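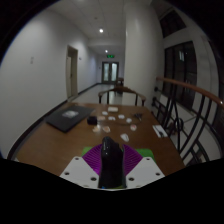
2. Preparing the table

The Nandeck mat needs a flat, clear surface, and most of the work of setting it up is clearing that surface first. An ordinary household table will do. The order in which you clear it matters a little: small things before large ones. On a table like this brown wooden one, with small pieces lying loose across the middle and a closed laptop over at the far left, start with the small pieces and leave the laptop until they are out of the way. A small item is easily dragged under a larger one and can scratch both.

Read this section through before you unroll the mat. Allow 15 minutes for a table in daily use.

2.1 What you will need

The mat, in its sleeve
The sorting tray supplied in the box
A soft dry cloth
A second cloth, dampened with plain water
A box or drawer for anything that does not belong on the table

The Akico tray set (sold separately) can be used in place of the supplied tray. Its lid must be off while you are sorting.

2.2 Clearing small items

1. Place the sorting tray at the edge of the table nearest to you.

2. Pick up the loose items one at a time, beginning with those closest to your hand and working towards the back. Do not sweep them into the tray with your arm.

3. Put flat items in the shallow side of the tray and rounded ones in the deep side. Rounded pieces roll, and the deep side has a raised lip to hold them.

4. Look at the underside of each item before it goes in. Anything sticky, chipped or crumbling should go straight into the bin or into a separate container.

5. Light-coloured pieces are easily missed against a pale table, and dark ones against a dark table. Bend down until your eyes are level with the surface and look across it once from each side.

6. Move the full tray to a shelf or a second table.

Note: If you want to put things back exactly where they were, take a photograph before you begin. The grid card in the back pocket of the sleeve can also be used for this. Write the row and column of each item on the card in pencil.

CAUTION: Small loose parts are a choking hazard. Keep the tray out of reach of children under three, including while you are out of the room.

2.3 Clearing larger items

1. Close any laptop or tablet cover and unplug the charger at the wall.

2. Lift it with both hands. Do not slide it across the table – grit under the feet will mark a varnished surface.

3. Put boxes, cases and other heavy items on the floor or on a chair. They must not be stacked on the laptop.

4. If the laptop has to stay on the table, move it to a far corner, closed, leaving a gap of at least 200 mm between it and the nearest edge of the mat.

2.4 Cleaning the surface

1. Wipe the table with the dry cloth, always towards yourself.

2. Wipe again with the damp cloth. On bare or oiled wood use the dry cloth only.

3. Wait until the table is fully dry. Moisture trapped under the mat can leave a cloudy ring in wax or varnish.

4. Run your palm over the area where the mat will lie. If you feel any grit, go back to step 1.

CAUTION: Do not use spray polish under the mat. Polish stops the backing from gripping and the mat will creep as you work.

2.5 Laying the mat

1. Check that the table is wide enough. The mat measures 712 mm along its longer side and must not overhang the table at any point.

2. Take the mat out of its sleeve and lay it with the textured side up. The smooth side is the backing.

3. Line up the longer side with the front edge of the table, then push the mat back by the width of your hand.

4. Smooth it from the middle outwards. If a corner lifts, turn the mat over, leave it flat for a few minutes and try again. A mat that has been stored in a cold room may take longer to settle. Never use an iron or a hairdryer on it.

5. Press down on each corner in turn. None of them should move.

Note: Mats made before August were packed folded and may show a crease across the middle. The crease does not affect use and will ease with time. If it is still visible after regular use, contact Basent and quote the code printed on the sleeve.

2.6 Putting things back

Return only what you need for the job in hand. Place the pieces on the mat with enough space to get a finger and thumb round each one, larger pieces at the back and smaller ones at the front. Leave the rest in the tray.

If two people are going to work from opposite sides, lay the pieces in a single line along the middle of the mat so that both can reach them.

Drinks should stand on a separate surface. If something is spilt, lift the mat at once and dry both the backing and the table before laying it again.

2.7 If the mat slips

Check for polish, dust or crumbs under the backing and clean as in 2.4. On glass or high-gloss tables, fit the Ezzat corner pads, one to each corner with the ribbed face down. Do not use double-sided tape. Washing instructions for the backing are in section 5.

Section revised 13/09/2022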